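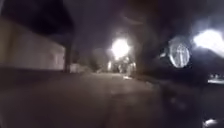
No. 61

I have taken up walking at night, which at my age is either a health habit or a warning sign. My doctor suggested sleep hygiene. I bought the pillow, I gave up the screen, I drank a tea that tasted like a wet fence, and at two in the morning I was still lying there composing replies to emails from 2011. So now I put on shoes and go out.

Stodton is a good town for it, mostly by accident. It closes early. The bakery, the hardware store and the Briltetti, a cafe that describes itself as "late night," have all turned in by nine thirty. After that you get the run of the place, provided you don't want to buy anything.

Longtime readers (there are 37 of you, according to the counter, and I suspect a few of those are me checking the counter) will remember that I used to be a morning person. I had a whole series on it. I would like to withdraw that series. Mornings are full of people being pleased with themselves in expensive socks. They wave. You have to wave back, and by the end of the block your arm is tired and you know about somebody's knee.

At night the rules are better. You nod, once, and keep your distance. Dogs are allowed to bark but owners are not expected to apologize. If you meet a neighbor putting out the trash in a bathrobe, you did not meet them, and neither of you will bring it up at the school fair in September.

My usual route goes down Chidiac Street, past the library, and back along the creek. It should take 37 minutes. It takes longer when I stop to read the notices on the library door, and I always do. There is one offering a piano, free, "must go," that has been up since winter. I think about that piano more than I think about some of my relatives.
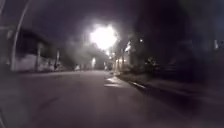 The street at night, with one very bright light.

I did try to be scientific. I downloaded a thing called Rirkix that tracks your steps and then congratulates you in a tone I can only call sarcastic. It wanted me to set a goal. I put in 300 steps, so as to get off to a strong start, and it asked if I was recovering from surgery. I deleted it by the creek.

Am I sleeping better? A little. I come in, take my shoes off on the mat, eat one slice of toast over the sink and go up, and most nights the emails leave me alone until six. The cat has not adjusted. She believes that anyone who comes through the front door owes her breakfast, whatever the hour, and she has been putting on weight at exactly the rate I had planned to lose it.

Next time, the gutters, unless somebody takes the piano first.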